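Buying a robot hand and arm: questions we get from departments

Last updated Sunday, June 29, 2025

These answers are for anyone putting a humanoid-type arm with a fingered hand into next year's equipment plan. Send anything not covered to Mateja Ristić in Purchasing.

Do we need fingers, or will a two-jaw gripper do?

Start with the list of things you want picked up. If they are all boxes of much the same size, ask for a two-jaw gripper and spend the difference on spares. Fingered hands are worth pricing when the objects vary a lot or when the tools were made for people. They cost more to buy and a good deal more to keep running.

What should the quote list separately?

Arm, hand, controller, cabling, sleeve, fingertip pads, software licence, delivery and training. Joltwood and Tresia will both split a quote this way if asked. Gravus sends a single price by default, so write back and ask for the breakdown before you compare.

Is the fabric sleeve an extra?

Usually. It covers the arm down to the wrist and leaves the fingers clear. Order two, so that one can be off for cleaning or repair. Check that the sleeve can be removed without taking the hand off. 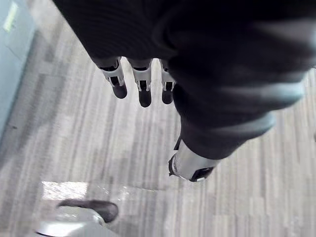

Which parts wear out first?

In our experience, fingertips, then finger joints, then cables near the wrist. Budget for up to 9 replacement fingertips per hand in the first year. Finger joints should be bought as complete segments. Edin Krasniqi tried rebuilding them from small parts and the labour cost more than the new ones.

How much should I set aside for spares?

We use a flat 2000 per hand per year, in whatever currency the quote is in, and review it in July. Put it on line 316 of the planning form, not under general maintenance, or it will be turned down and sent back to you.

Do we have to change the floor?

Not for a trial. Carpet is fine for most light work, though a heavy base can mark it and castors don't roll as well. Ask Getachew Belay in Estates to look at the room before you sign, particularly if you expect to move the unit often. 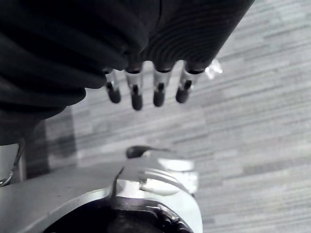
Leave enough clear space to reach all sides of the base with the covers off. The supplier's drawing normally shows the working reach only, and service access comes on top of that. Getachew can mark both out with tape in half an hour.

Can we lease?

Yes, from Kelmendi, with a minimum term of five months. Fingertips and sleeves are treated as consumables and are not covered by the lease. Nermina Kneževič holds the current terms.

Who signs off the order?

Your head of department, then Styliani Petridis. She will want the itemised quote, the object list and the Estates note together. Orders that arrive without the Estates note wait until it turns up.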